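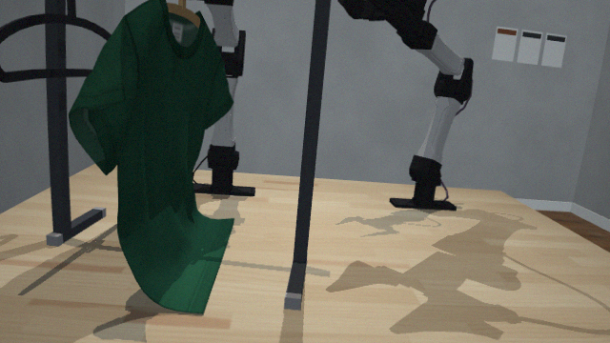

Section 4: Setting up the Vorstead swing tracker

The Vorstead clips to your clothing at the base of the neck and claims to measure shoulder turn, tempo and club speed. We would trust the first two within reason and the third hardly at all. What you wear makes more difference than the sales leaflet admits. A short-sleeved T-shirt with a ribbed round collar, like the dark green one on the hanger, gives the clip a firm edge to hold. A polo collar flaps, and the tracker counts some of the flapping as shoulder turn. Tuck the shirt in before you calibrate.

4.1 Before you start

You need the tracker, its charging lead, a phone with the Caron app installed and the club you use most. Zirnilley suggests a driver. We got steadier readings from a 7-iron, and you will be hitting it more than once.

Charge the tracker until the light stays green. The box promises 300 swings from one charge. Ours has never got there, and it gives poor warning when it is close to flat, so charge it the night before a round whatever the app says.

4.2 Pairing

1. Switch on Bluetooth on the phone and open Caron.
2. Hold the tracker's side button until the light blinks blue.
3. Choose Add Device, then Vorstead. Ignore the offer to "boost your profile", which is a subscription.
4. Enter your height and the hand you play with. Leave Handicap blank.
5. Wait for the double beep. If it doesn't come, switch the tracker off and go back to step 2.

Note: The app may ask for a firmware update at this point. The June update reset everyone's saved swings at Wavmont. Export yours first if you care about them.

4.3 Calibration

The app will tell you that calibration is automatic. It also has a Calibrate button, so draw your own conclusion.

1. Clip the tracker to the back of the collar with the logo facing out.
2. Stand in your normal address position and keep still until it beeps.
3. Make 2 slow practice swings without a ball.
4. Hit five balls at your usual pace. Swinging harder to please the app will spoil every reading that follows.

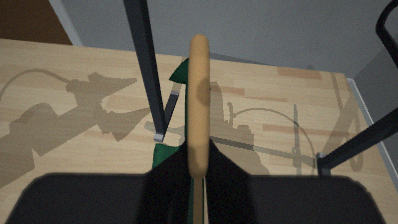
5. Look at the shoulder turn figure on the results page. Ours first read 17 degrees for a full backswing, a number that would suit a short putt. If yours is as daft, the clip has slipped and you should repeat from step 1.
6. When two sets in a row agree to within a few degrees, press Save. Caron does not save on its own, despite the tick in the corner.

Caution: Take the tracker off before putting the shirt in the wash. The casing is sold as weatherproof, and a washing machine is not weather.

4.4 Practising indoors

Indoor Mode lets you rehearse a swing without a ball. It cannot see your furniture. Check the full arc of the club slowly, overhead as well as to the sides, before you make a proper swing. If there is any doubt, use a short training club or go outside.
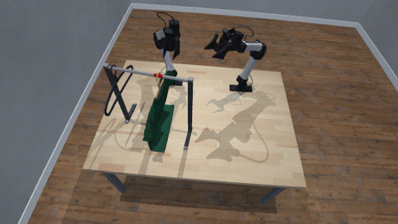
Fig. 4.3: Light wooden table on a plank floor.

Put the phone down somewhere level within reach of the Bluetooth signal. Do not keep it in your back pocket, as the app then mixes its own movement readings with the tracker's.

4.5 Reading the score

After each session Caron gives a Swing Score out of 100. The manual doesn't say how it is worked out, and we have not managed to find out. One of our best scores, 83, came from a swing that topped the ball. Watch tempo over several weeks and treat the score as decoration.

To hide it, go to Settings, then Display, and turn off Show Score. It comes back after every update, so you will need to do this again.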